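The table, again
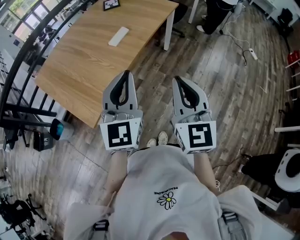
The oak-colored table with the white legs, mid-morning.

April. I was told the new table would change how the room works. I have my doubts. It is a perfectly fine table, light oak color on top, white metal legs, and Liviu talks about it as if he had carved it himself. It came from Skostel and it cost 208, delivery not included, and so far I can't see that it does anything the old one didn't do.

The theory is that if the tabletop stays clear, everybody will think better. Hala read this somewhere. So we cleared it. The little white thing still got left in the middle, the remote or whatever it is, and I don't believe for one minute that it will ever find a home. I give it 20 days before there are mugs and cables from one end to the other.

And what about the floor? Nobody's theory covers the floor. The black box with the label sits down there and so does the small thing with the blue screen, and Grigore says they are "out of the way," meaning out of his way. I would like to see him vacuum past them. The gray and brown planks are supposed to hide dust. They don't, I checked on my knees.

The chairs are another matter. The black office ones roll off wherever they please, and then there's the one with the curved metal bars, which Saoirse swears is comfortable. She has never sat in it past lunch.

Aurel wants a second table just like it. I said let's see if the first one earns its keep. He said I was being difficult - maybe so. He also promised the white shelves would end the clutter, and I remember how that went. Asked him to put the white thing in a drawer before he left. He said sure.

We'll see tomorrow.

Recent entries
Liviu and the Gindar lamp
Three weeks without a kettle
What I think of the Llanos catalog
Moving the shelves, moving them back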